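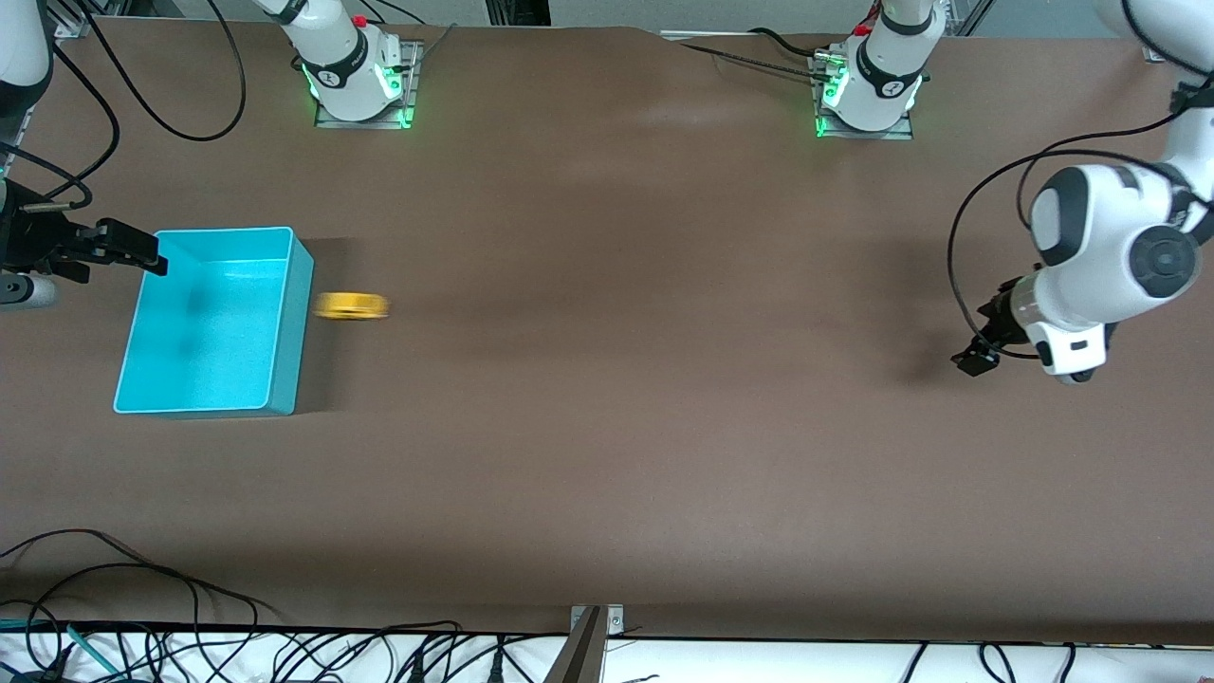 Search this site

Enter keywords

Two-arm sorting bench, Flenelia shared workshop

18/05/2018

By Remedios Lumbao

The bench has been under construction since March. It is a fixed two-arm cell for bin sorting, assembled in the back bay at Flenelia on evenings when the bay is free. The gallery covers the state of the build this week. Wiring diagrams and the parts list are on the Plendine project page and are not repeated.

Layout. Both arms mount at the far side of the table on metal plates, bases in line, so that the whole near half of the surface stays clear. An earlier arrangement put the bases on opposite sides. It gave better overlap between the work envelopes but left nowhere to stand when changing a gripper, and the calibration had to be redone each time somebody leaned on the table. Moving both bases to one side cost us a little reach at the near corners.

Surface. Matte brown. The previous top was a glossy white offcut and the reflections upset the colour thresholds under the fluorescent tubes. The matte top still shows lighter patches in the middle but the segmentation copes with them. A front clamp bracket holds the near edge.

Bin. Cyan, open top, kept at the left of the table within the right arm's range. The hue is well separated from the tabletop, so the rim can be found with a plain threshold and no fiducials. Bin position is re-measured at the start of each run. A shift of 11 mm was enough to put the fingers into the rim during the second session, and the check was added after that.

Grippers. Parallel two-finger on the right arm, black fingers. Finger pads are on their third revision. The first two were printed too hard and small round parts rolled out on closing. The current pads are softer and are glued, with screws to follow if the glue creeps.

Control. One process per arm, with a small arbiter called Skomirel that grants access to the centre zone. Loop rate is 100 Hz on both arms. The lock timeout is 2 seconds, after which the waiting arm returns to its parked pose and logs the event. Subramaniam wrote the logging and has asked that no one rename the fields again.

Cabling. Not finished. The arm cables run free with service loops, and the front edge still carries most of the loose wiring. Cable chain is on order. Until it is fitted, joint speed is limited to 25 per cent of rated and the near side of the table is to be kept clear while the arms are enabled.

Outstanding: cable chain, relabelling of the terminal strip, a proper enclosure for the power supply, repeatability test at full speed.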